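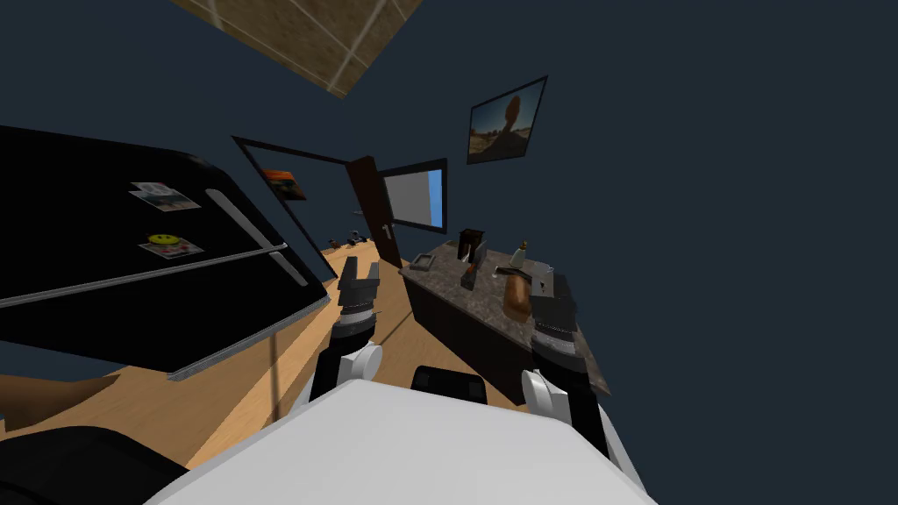

Can I walk my dog on the old Stastitham golf course now that the county owns it?

Asked by Ariel Mercado

The sign at the Prenevdale Road gate still says members only. I'd like to use the cart path along the creek, which is 2 miles out and back.

Answers

Fiifi Amissah
Leashed dogs are allowed on the paved cart paths from sunrise to sunset. The county opened those in December and hasn't replaced the old club signs. Stay off the former fairways on the east side, where they are planting 1286 trees and the ground is staked. The creek path is open as far as the second footbridge. Past that there's a fence while they take out the pond liner. Parking is in the old clubhouse lot, 70 spaces, and it fills up early on weekends.

Jarmila Vaněk
I go most mornings with my beagle and no one has said anything. Muddy by the bridge.

Riet Van Damme
Not sure about dogs but the fine for off leash in the other county parks is $300. Call the parks office, they pick up if you call before noon.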